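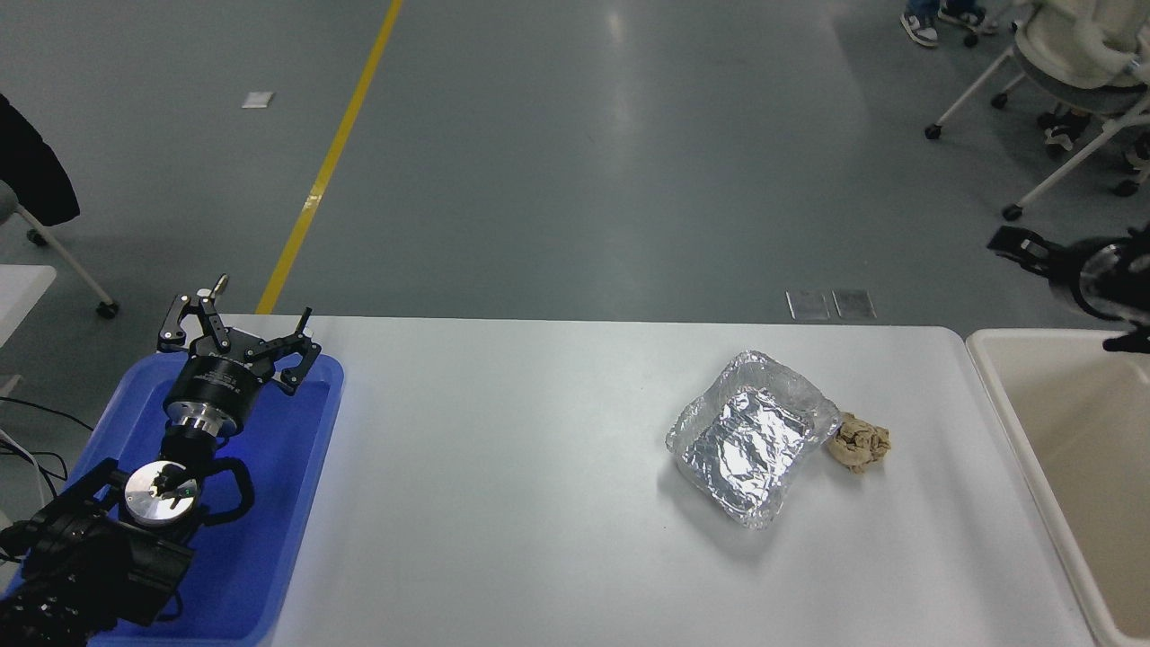 Left arm parked over the blue tray, foil tray and paper ball on the table.

Review: Odesik two-finger gripper kit, fitted to a table cell
23/08/2022
By the Lodgate bench desk

The Odesik kit replaces the end tooling on a two-arm table cell. We fitted it in March and have now logged 1,068 hours. Price as tested was $2,111 per arm, fasteners included.

Mechanical fitting is simple. The flange bolts go in finger-tight, then get torqued in a cross pattern. The manual gives the torque for the wrist and omits it for the flange; Ene, the distributor, supplied the figure by email two days later. Leave a full loop of cable beside the flange. Our first loop was too short and pulled at the connector when the wrist turned.

Zeroing takes longer. Park the arm over a tray, open the fingers fully, store the position, repeat. The routine rejected our first attempt with error 105, which the manual lists only as "reference fault." Reseating the connector cleared it. 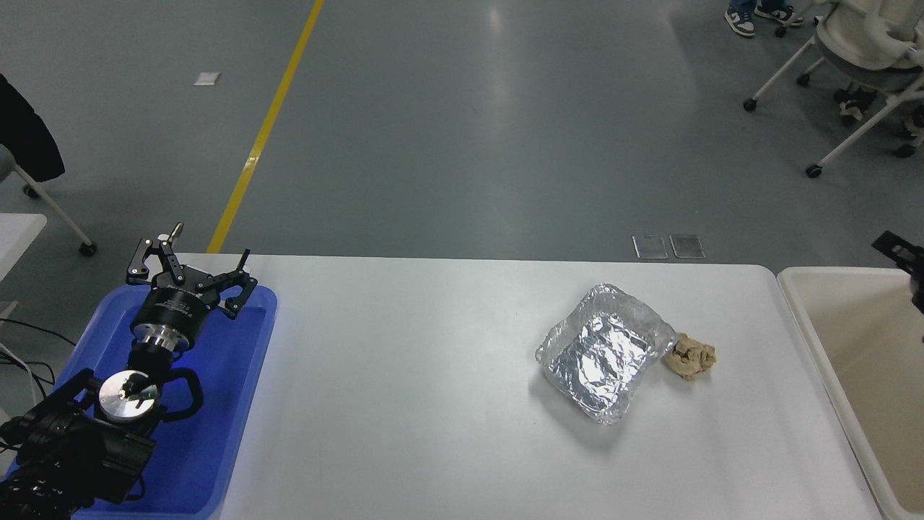
Vol. 2, p. 105

For grip checks we use a foil tray and a wad of tan paper. Foil creases under too much force and keeps the mark, so it shows a bad force setting quickly. The factory setting is too high for foil. Start low and step up.

Upkeep is a weekly wipe of the fingers and a check of the flange screws. Fingertips are sold in pairs only.

Verdict: sound hardware, thin paperwork. Recommended for shops that already have a torque driver.

Comments (3)

pokport_cell4: Same 105 fault at Pokport. Ours was a bent pin.

grease_gun: What thread locker on the flange, if any?

tmill: Medium strength here. Does the stored zero survive a power cut? Mine doesn't.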